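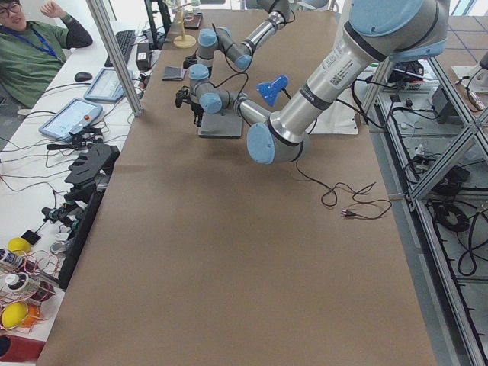

双臂工作站做预算时,应该先定机械臂型号,还是先定台面和安装结构?

先定台面和安装结构。工作范围、安装高度和线缆走向确定之后,臂展和负载的要求才写得出来,型号放到询价阶段再比较。如果先选型号,台架通常要按既有的臂重新设计,这部分费用多半不在第一版预算里。

给出这个回答的是宫崎千代(Chiyo Miyazaki)。她在 Pultholm 负责实验与试制设备的规划,工作内容是把各小组的设备需求整理成可以询价的文件,再把报价整理成可以审批的预算。本文根据与她的两次谈话整理,其中一次有负责安装调试的久保翔太(Shota Kubo)在场,财务方面的几处由杉山美咲(Misaki Sugiyama)补充。谈话的对象限定在桌面级双臂工作站,即两条中小型机械臂安装在同一张长桌旁,各带一只夹爪,用于抓取、摆放和简单装配。大型工业单元的采购流程不同,没有涉及。

需求书

宫崎说,她收到的需求书里,写得最多的是机械臂的重复定位精度,写得最少的是台面。

“需求方把精度写到小数点后两位,台面那一栏写‘标准实验桌’。标准实验桌在我们的目录里有四种,高度不同,承重不同,有的能打孔,有的不能。臂装在桌上还是装在旁边的独立支架上,也没有写。这几项不写,供应商就按自己的习惯报,拿回来的价格没法比。”

Pultholm 现行的需求书模板把台面放在第一页。需要填写的内容包括台面长宽、表面材料、是否需要覆盖层、覆盖层多久更换一次、台面下方是否需要置物空间,以及相邻的桌子与本桌是否等高。最后一项是后来加上的。双臂工作站旁边往往还有一张放键盘、控制面板和零散部件的桌子,两张桌子的交界处如果有高差,线缆经过时会受力,导轨也不好固定。

覆盖层单列一项,理由与视觉有关。深浅均匀、不反光的表面有利于相机识别,但覆盖层铺得不平会有折痕。宫崎的做法是在需求书里写明可接受的平整程度,同时把覆盖层列为耗材。“它不贵,但要换。列在设备里,第二次换的时候就没有科目可以走。”

有些小组要求在台面上印网格线,便于摆放物体时对位。这类台面可以直接采购,也可以自己贴。她倾向于采购时一并订好,网格的间距写进图纸,验收时用钢尺核对。如果同一个房间里既有带网格的桌子,也有不带网格的桌子,需求书应当写清楚哪一张配哪一套设备,否则安装队到场以后会按卸货顺序摆放。

安装结构

安装结构在第一版预算里最容易被低估。常见的做法是用铝型材搭框架,臂的底座固定在框架上,从桌子侧面伸到台面上方。框架下方可以放控制箱、电源和多余的线缆。

久保翔太对框架的要求比较具体。他说:“看三件事。第一是底座那一层的刚度,臂快速停止时框架不能晃。第二是斜撑,图纸上有没有,现场有没有装。第三是调整余量,立柱高度至少要能调一档。很多框架算静载荷是够的,臂一动就不够了。”

他处理过一次返工。那套框架由 Joter 供货,静载荷计算没有问题,图纸上也有斜撑,但发货清单里漏掉了连接件,现场先用两块角码代替。空载运行正常,带上夹爪和工件之后,末端在减速段出现可见的摆动。补齐连接件花了三周,这三周里相机标定做不了,后面的验收顺延。按照合同,连接件由 Joter 免费补发,但安装队第二次到场的费用由 Pultholm 承担。

“合同里写的是供货范围,没有写到场次数,”宫崎说,“后来我们把‘因漏件导致的再次到场’写进去了,一句话。”

框架的另一个问题是它不在机械臂供应商的报价范围内。臂的报价通常到底座安装面为止,法兰以下由用户负责。集成商会把框架包进去,但包进去之后往往只有一个总价,看不出型材、连接件、加工和人工各占多少。她要求把这四项拆开。拆开不是为了压价,她解释说,是为了以后改造时知道哪一部分可以自己做。Pultholm 的车间可以切割型材,但不能做大面积的平面加工。

两条臂共用一张桌子

双臂布置的工作范围需要单独计算。宫崎不接受只画两个圆的示意图。她要求供应商给出三块区域:只有一号臂能到达的,只有二号臂能到达的,两条臂都能到达的。第三块区域里还要标出两只夹爪同时工作时不能进入的部分。

“两条臂都能到的地方,不等于两条臂能同时到。肘部要占空间,腕部要占空间,腕部外面的线也要占空间。画图的人常常忘记线。”

从腕部引出的细线缆,如果在两条臂之间形成环状的松弛段,最小间距就要按线缆的外缘计算,不能按腕部外壳计算。久保的习惯是在仿真模型里给腕部加一层包络,包络的厚度按线缆松弛量确定,等线缆固定之后再改小。这样得到的初期工作范围偏小,但不会出现仿真通过、现场挂线的情况。

底座布置在桌子的同一侧还是相对两侧,影响的主要是人的位置。底座在同一侧,另一侧可以站人摆放物体,也可以放操作人员的桌子。底座在相对两侧,共享区域更大,但补料只能从两端进行。Pultholm 的几套工作站两种都有。她没有给出一般性的推荐,只要求需求书写明人在哪一侧工作,每小时需要接近台面多少次。

接近台面的次数决定安全方案。次数少,可以接受人进入时停机。次数多,停机时间会进入产能计算,这时要考虑限速运行或者分区。安全扫描仪、使能开关和急停按钮的费用因此与操作方式有关,不能按固定比例估算。久保提醒说,协作型机械臂并不意味着可以省去风险评估,夹爪和工件都要算在评估对象里。“臂本身有力限制,夹着一件带尖角的东西,结论就变了。评估要按任务做,换任务要重新看。”

夹爪

夹爪的选型放在臂之后,但预算要放在一起做。两者之间的接口包括机械法兰、供电、通信和软件插件,任何一项不匹配都会产生额外的部件。

Pultholm 目前使用的电动夹爪由 Nägeli 供货。宫崎对供应商本身不作评价,只谈了接口。第一批夹爪到货时,法兰孔位与臂一致,但接头方向与腕部出线方向相反,线缆必须绕过腕部半圈。绕线增加了弯折次数,也加大了腕部包络。解决办法是加一块转接板,使夹爪转过一个角度。转接板的价格不高,问题在于末端长度增加,工具中心点要重新标定,有效负载也要重新核算。

“报价单上写‘兼容’,我们现在会追问三句:孔位是否一致,出线方向是否一致,插件支持哪一个软件版本。三句都有书面答复,才在比价表里填‘兼容’。”

指尖另列一行。随夹爪供应的指尖适用于规则工件,对水果、瓶子、线材这类形状和表面差别很大的物体,通常要换。指尖可以打印,也可以外购。打印件便宜,磨损快,批次之间尺寸有差异。外购件尺寸稳定,交期长。她的处理方法是开发阶段用打印件,方案固定后外购一批,备件数量按使用时间推算。

这里她举出了一个具体的数字。第一套双臂工作站投入使用后的头一个财年,指尖、转接板、腕部线缆和固定件的支出合计为 3,676 欧元,全部不在原始预算内。审批时这笔钱分成若干张小额申请,单张都低于需要说明的金额,年底汇总才看出总数。

杉山美咲负责汇总。她的意见是科目设置有问题。“设备是资本性支出,配件走的是部门日常费用,两边的系统不对应。年底我按设备编号查,只能查到采购价,查不到后面的钱。”

现在每套工作站有一个成本编号,臂、框架、夹爪和控制箱挂在同一编号下,后续的小额采购也必须填写这个编号。编号与贴在设备上的二维码标签对应。宫崎对标签的位置提了一条要求:贴在臂停在待机位时能够从桌边扫到的一面。贴在底座背面的标签盘点时要伸手到框架里去扫,盘点人员一般不做,直接抄上一年的表。

报价

询价阶段,Pultholm 的规定是至少取得 3 份可比报价。“可比”在内部有定义:供货范围相同,交货条件相同,有效期覆盖审批周期,价格按统一的分项表填写。供应商可以附自己的报价单,但以分项表为准。

分项表由 Meirion Jarman 编制。他是采购部门的人,没有参加这次谈话,表格由宫崎代为说明。表上依次是机械臂本体、控制箱、示教设备、夹爪及接口、框架、台面、相机及支架、线缆与线缆管理、安全部件、软件许可、安装调试、培训、运输和保险、首年备件。没有报价的格子不能空着,要填“不含”或“由用户提供”。

“空格是最麻烦的,”她说,“一家填了零,一家空着,一家写‘含’。零可能是赠送,也可能是不提供。‘含’不知道含在哪一项里。等到砍配置的时候,你不知道砍掉哪一项会把它一起带走。”

线缆与线缆管理从前合并在安装调试里,现在单列。她认为这一项最能反映供应商是否看过现场。控制箱放在框架下层还是放在桌子另一端,线长相差很大。臂的本体线缆长度通常只有几个固定规格,选长了要盘起来,选短了要换整根。盘起来的线缆占据框架下层的空间,也不利于散热,但比中途加延长线可靠。她要求供应商在报价里附一张走线图,哪怕是手绘的,标明每根线从哪里下桌、从哪里进箱、松弛段放在什么地方。

供电插头也在走线图里。外购设备常带不同制式的插头,一套工作站上出现两种制式并不少见。Pultholm 不允许在工作站上使用转接头作为永久接法,插头要么订货时指定,要么由电工更换。电工更换产生的费用很小,但更换之后部分供应商会对电源的保修提出异议,所以她倾向于订货时写明。

软件许可的写法有过一次教训。Adness 提供的任务编排软件按“机器人数量”授权,采购时按一套工作站买了一份。安装时发现,双臂工作站在该软件里计为两台机器人,需要两份许可,而两份许可之间的同步功能又是一个单独的选件。宫崎说,Adness 的条款写得很清楚,是己方读得不够仔细。此后模板里增加了一行,要求写明每项许可的计数单位,以及双臂布置下的实际数量。

相机和支架

相机本身的价格透明,支架往往没有人负责。需求书里写“俯视相机一台”,没有写装在哪里。装在臂的框架上,臂动作时有振动。装在天花板上,需要与房屋管理方协调,而且房间重新布置后要移位。装在独立立柱上,立柱占地,容易被碰。

久保倾向于独立立柱,底部固定,与桌子没有刚性连接。他提出的验收方法是让两条臂以工作速度运行,同时记录相机对固定标记的读数,读数的波动不得超过约定值。约定值由视觉组给出,写进验收表。他补充说,固定标记要放在没有人会去动的地方。有一次标记贴在一块活动托盘上,夜班把托盘挪开清洁,第二天的数据全部作废。

照明也归在这一项。靠窗的工作站要考虑自然光。上午和下午的光照方向不同,光滑的物体会产生高光,金属臂管也会反光。可以采用的措施是遮光帘、偏振片、或者把工作站转一个方向。转方向不花钱,但必须在框架固定之前决定。宫崎因此要求在平面图上标出窗户的位置和朝向,这一条写在需求书第二页,填写率比其他各项都低。

维护和五年预算

设备审批以 5 年为期。申请书要列出采购价、每年的维护费用、预计停机时间,以及期满后的处理方式。维护费用的计算基础是运行小时数。

“先估计每年跑多少小时,再看检查间隔。我们的内部规定是每运行 1,000 小时做一次检查,内容包括底座螺栓力矩、关节异响、线缆外皮、夹爪间隙、急停功能。供应商的保养周期比这个长,我们没有因此取消供应商的保养,两套并行。”

她说明,内部检查由久保所在的小组完成,耗时半个工作日,这半天计入停机。检查记录按成本编号归档。换过夹爪或改过框架之后,不论累计多少小时,都要提前做一次。

预计运行小时数往往偏高。需求方希望证明设备利用率,会按两班计算,而开发阶段的工作站有大量时间停在调试和标定上。如果按两班做维护预算,维护费用会多报;如果按实际做,利用率又不好看。杉山的处理是要求把运行时间和占用时间分开填写。运行时间取自控制器的计数,占用时间取自预约表。维护按前者算,产能和排期按后者算。第一年没有计数可用,就用同类工作站的记录,没有同类的,由久保给一个数并签字。

备件的范围经过几次调整。最初参照大型单元的做法,为每套工作站备一套关节模块,结果资金占用很高,一次也没有用上。现在关节模块不备,由供应商承诺替换时限。内部只备线缆、指尖、法兰螺栓、示教设备的外接线和台面覆盖层。示教设备本体全部门共用一台备用。

替换时限的写法,她建议区分“响应”和“到货”。供应商习惯写响应时间,二十四小时内响应指的是有人回邮件。她在合同里要求写明替换件到达 Pultholm 收货处的工作日数,并写明返修件的运费由哪一方承担。对于需要报关的部件,另附一份税则编码和原产地声明,免得到时候再查。

交期和付款

付款按节点进行。订货时付一部分,到货付一部分,现场验收合格后付尾款。宫崎不愿意透露各部分的比例,只说尾款的比例要使供应商有动力派人来完成验收。

双臂工作站的问题是各部件到货时间不一致。台面和型材最先到,臂和控制箱其次,夹爪和转接板最后。如果各家分别付款,台面供应商的尾款在臂还没有到的时候就已经付清。等臂装上去发现台面安装孔有偏差,再去找台面供应商,对方的订单已经关闭。她的做法是在台面和框架的订单里单独留出一个节点,名称叫“负载状态复检”,时间在臂安装之后。Joter 对这一条最初有异议,理由是臂的到货时间不由他们控制。双方后来约定了一个最晚日期,过了这个日期臂仍未到货,尾款照付。

交期还与财年有关。Pultholm 的预算在每年二月冻结,冻结之后新增的采购要走追加流程。她要求需求方在冻结前提交完整的分项表,允许型号未定,不允许项目缺失。型号未定的行按已收到的最高报价填写,并注明来源。

“有人问能不能先报一个总价,细项以后再补。总价批下来以后,细项是往里面塞的,塞不下的就走日常费用,最后又回到那 3,676 欧元的情况。”

租赁和二手

谈到租赁,宫崎的态度比较保留。租赁适合期限明确、任务单一的项目。实验性质的工作站会不断改动,加装支架、改夹爪、在控制箱上接额外的输入输出,归还时都要恢复原状。恢复的人工很少有人计入。她经手过一次租赁,期满时最费时间的工作是找回原装的线卡和盖帽。供应商的交接清单上逐件列出了各关节的外盖,缺一件按目录价计。

二手设备可以考虑,条件是控制器能够升级到仍在维护的软件版本。她要求卖方提供控制器导出的运行小时数、碰撞记录和更换过的关节序号。不能提供的不进入比价。两条臂如果一新一旧,还要确认控制器版本能否一致。双臂同步依赖两边的时钟和通信周期,版本不同,有的功能不能用。久保的经验是,同型号、不同生产批次的两条臂可以配对使用,但需要分别标定,标定文件不能互相复制。

验收

验收分为单臂、双臂和任务三步。单臂验收检查各轴运动、负载、急停和夹爪动作。双臂验收检查共享区域内的避让、同步起停,以及一条臂故障停机时另一条臂的行为。任务验收使用实际物体,次数和允许的失败率由需求方在订货前给出。

任务验收使用什么物体,需要事先封样。早期有一次验收,合同上写的是“常见日用品”,供应商带来一组纸盒和木块,需求方准备的是装有液体的瓶子和一袋水果。两边都认为自己符合合同。那次验收分两天做完,纸盒和木块全部通过,瓶子的结果不合格,尾款拖了一个季度。

现在封样清单由 Eliseo Ochoa 管理,他在需求方的视觉组工作。清单列出每件物体的名称、外形尺寸、质量、表面特征和采购渠道。水果一类没有固定尺寸的,规定尺寸范围,验收当天现买。透明物体单独列一组,因为深度相机对透明物体的读数不可靠,合格线要另定。

久保对双臂验收还有一点要求,即验收时桌上必须摆放日常会出现的其他东西。“验收那天桌子收拾得很干净,第二天托盘、支架、工具都放上来了。避让路径是按空桌子做的。所以我会让使用的人按平时的样子摆好,拍照,附在验收表后面,再开始跑。”

旁边的桌子也包括在内。操作台上的键盘、鼠标和平板位置会影响人坐的位置,人坐的位置影响安全扫描区域的划分。风险评估的附图要画到椅子为止。如果以后移动了椅子或操作台,附图作废,重新签署。

关于人力

谈话最后讨论的是人力。申请书里的安装调试一项只包含供应商的人工,没有包含己方的人工。宫崎在新的模板里加了一栏,让需求方写明由谁参加安装、谁参加培训、谁在供应商离开后负责。这一栏填写的是姓名,不能填写部门。

杉山不把这部分折算成金额,理由是内部工时的单价在各部门之间没有统一。她只核对同一个人有没有在同一时段出现在两份申请里。上一轮审核中,久保的名字出现在三套工作站的安装计划里,其中两套的时间重叠。后来一套推迟,供应商收取了改期费。

久保说,他现在会在需求书提交之前看一遍平面图和走线图,改动直接标在图上退回。退回最多的意见是控制箱的门打不开。控制箱放在框架下层,四周都是型材,立面图上看不出门的开启方向,要到换保险丝的时候才会发现。他让需求方把门画成打开的状态再交。

宫崎正在修订的下一版模板会增加拆除和搬迁一页,内容包括框架能否整体移动、臂在搬运时的固定姿态、重新标定由谁执行,以及地面固定孔由谁填补。修订稿目前在 Jarman 那里,他要求把搬运固定件也列入分项表。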